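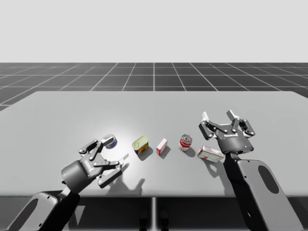 Samer Karam told me on the gripper thread to stop blaming the fingers and go and look at my contact settings first, so I have spent two evenings doing that and I'm back with a proper question of its own, as he asked. Thank you, Samer, you were very patient with me.

Simulated two-arm cell: items creep out of the fingers on the way up

Posted by Lindalva Amaral

Hello all. I look after a two-arm packing cell at a small training workshop in Timham, and before the winter break I was asked to get the simulated version of it into decent shape so that the learners can try their programs there first. It's a plain table, two arms reaching in from the near corners, a two-finger gripper on each, and a row of groceries across the middle: a small can on its side, a rectangular tin, a little upright box, a soup can and a bigger box lying flat. The model was built in Matetti by someone who had moved on before I arrived, and the notes that came with it run to half a page, most of it on where the lights are.

My trouble is this. Either arm will go to an item, close on it nicely and start to lift, and then somewhere on the way up the item begins to creep downwards through the fingertips. It doesn't drop, it just slides, very slowly, as if the pads had been buttered. The boxes are the least bad. The soup can is worse, and the small can on its side is hopeless, because it also rolls off a little way when the first finger touches it, and then the grasp is off centre before it has begun.

I left it running overnight on Friday and let it work through 214 lifts with the items put back in the same places each time. It lost its grip on 61 of them. I had rather hoped the number would be nicer than that!

What I've done so far: I raised the friction on the pads (twice, the second time to something silly), and I closed the fingers harder. Raising the friction helped a bit with the boxes and made no difference I could see to the cans. Closing harder made the tin jitter and on one lift it shot out sideways, so I put that back. The real cell doesn't do any of this, and I'd like the two to agree before anyone learns bad habits from the pretend one.

Is there an order I should be going in? I feel I'm just turning knobs. I'm comfortable with a spanner and less so with solver settings, so please be gentle.

Samer Karam

Hello again Lindalva, and well done for writing down the overnight figures, it makes this much easier to talk about. Yes, there is an order, and I wish I'd had it given to me when I started, so forgive me if I go on a bit.

Start with one item and one arm. I'd take the soup can and whichever arm reaches it most comfortably, and send the other arm back to a parked pose where it isn't touching anything. If both arms are live you will spend half your evening wondering which of them bumped the table.

Then look at the collision shapes. Switch on the contact view (in Matetti it's under the display menu, near the bottom) and close the gripper on the can. Very often what you see drawn is a lovely detailed finger, and what the physics is using is a crude block a good deal bigger or smaller. If the cans have been given a rough many-sided shape in place of a true cylinder, a flat pad may only be touching along one edge, and you can pour on friction until Christmas without it gripping. That would fit with your boxes behaving better. Swap the cans to plain cylinders, keep the boxes as boxes, and give the pads simple flat blocks that match what is drawn.

Next, the weights. Open each item and read its mass. I've inherited models where everything had been left at the default of one kilogram, which is generous for a small empty-ish box and may be quite wrong for your tin too. Weigh the real ones on kitchen scales and type the figures in. My own little tea box came out at 49 grams and the model had it at a full kilo, so I'd been asking the poor gripper to lift a bag of sugar.

After that, and only after that, the solver. Slow creep under a steady grip is a well-known habit of these engines when the time step is long. Halve it, try the same lift again, and write down the result. Halve it once more if the creep has lessened. If your version has a setting for the number of solver passes, bring that up a little too, but change it on a separate run so you know which one did the work.

Leave the grip force until last, and put the friction back to something sensible before you touch it. The jitter you had with the tin is what I'd expect from squeezing hard with a long step – the fingers sink into the item, the engine pushes them out again, and round it goes.

For the can that rolls, add a small amount of rolling friction to it, and slow the last part of the approach so both fingers meet it at nearly the same moment.

padsandpulleys

Just use a weld. When fingers close, attach item to gripper, detach when they open. We did this on the Moschos cell in Stalotthorpe and never looked back, 186 lifts in a row without a slip.

Samer Karam

You can do that, and for checking reach and timings it's perfectly fine. I wouldn't for learners, though. With the item attached it will lift beautifully from a grasp that would fail on the real table, and finding bad grasps is half of what Lindalva wants the model for.

Lindalva Amaral

Thank you both so much. I did the contact view first and Samer, the cans are eight-sided! The pads are fine on the left arm, but on the right one the contact blocks sit a little way behind the tips, so I imagine somebody corrected one gripper and forgot its twin. I've put proper cylinders in and copied the left blocks over. The soup can still creeps, far less than it did, and I haven't touched the time step yet. Scales are coming in from home tomorrow, and I'll do the masses before I run another night of it.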